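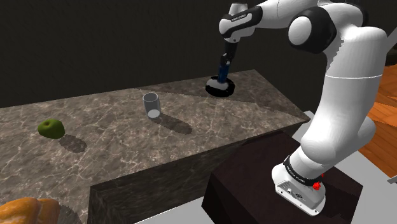

Figure 2. Simulated white-and-black arm on a dark pedestal, with the tool shaft pointing straight down.

4.2 What families noticed about complaint handling

The most exciting part of the Rovton study, for us, was how much families had to say once they were asked open questions. We had feared short answers. Instead, nearly 700 written comments came back from relatives of people living in care homes in Rovton and Kandus, and many ran over the page (several carried on into the margins!). Aubert's earlier work on the duty to respond had led us to expect that delay would be the main grievance, and it did come up often. What struck us far more was how warmly people wrote about homes that rang them within 24 hours of a complaint, even when the home had no answer to give yet.

We read this as good news for the law of negligence as well as for everyday practice. A prompt call leaves a dated note, and a dated note is a wonderful thing to have when a claim about a fall or a missed dose reaches a solicitor. In the Tultora files, two claims were settled early on the strength of such notes alone, and in both the family kept their relative in the same home.

The comments were coded by hand using the Leblanc scheme, which sorts grievances by the duty said to have been broken. Monique Aubert coded the Kandus set and the first author coded the rest. Disagreements were talked through in November, and most concerned whether a rude remark should be treated as a breach of dignity or as poor manners. We kept both readings in the data, and they are taken up again in section 5.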